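Progress report to the Arniveck Fund
Fitside Community Kitchen, family table project
3/3/23

Dear friends at Arniveck,

It hardly seems possible that we are already halfway through the grant, and I want to start by saying thank you again, because the kitchen feels like a different place from the one we described in our application. You asked for a short report at the midpoint. I have tried to keep it short, but there is a good deal to tell!

The first thing we did with your money was buy tableware. We had been getting by on paper plates for as long as anyone could remember, and they buckled under anything with gravy on it. Of the $500 set aside for the table, $248 has been spent so far. Most of that went to Joshi, the secondhand housewares store on our side of town, where they let us go through the shelves before opening and knocked a little off the price when they heard what it was for. The rest went on tablecloths and a dish rack that finally fits the counter.

We did talk about buying a matching set. A plain white one from Prernent would have been tidy and easy to stack, but it would have taken nearly the whole table budget, and the families who eat with us said they liked the odd plates better. So odd plates it is -- and the children have very firm opinions about which one is theirs for the evening.
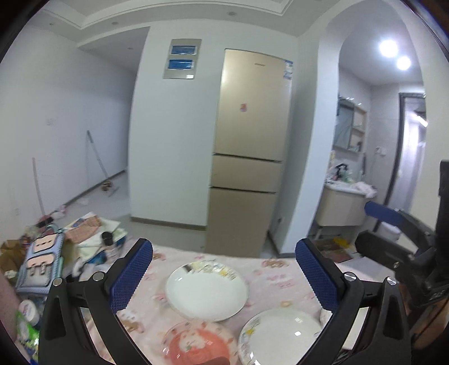 Setting the table has become the part of the evening that the younger children look forward to most, and we have let it grow into a proper activity with its own half hour before supper. They spread the cloth, put out the plates and then usually move them all again. The pale pink cloth with the cartoon bears is a great favorite, and so is the pink and coral-red plate with the little figure in the middle, which has to be shared out by turns. The white ones with the yellow flowers tend to go to the grown-ups, who are less fussy.

Attendance has held up well through the winter. We have served 200 suppers since the project began, which is a little ahead of what we promised you, and the 2 evenings we lost to snow were made up later in the month. Several parents now stay on to wash and dry, so we are out of the building much earlier than we used to be.

Not everything has gone to plan. The storage cupboard is still too shallow for the larger plates, and for now they live in a box under the counter. We would like to use part of the remaining $252 for a deeper shelf, if you are comfortable with that, and keep the rest for bowls, as we are always short on soup nights.

Our next stretch runs through April, when we hope to add a second evening for families who work late. I will send the receipts separately, along with the sign-in sheets you asked for. If any of you would like to come and eat with us before then, please do -- just let us know by the day before so we can set you a place.

With warm thanks from all of us at Fitside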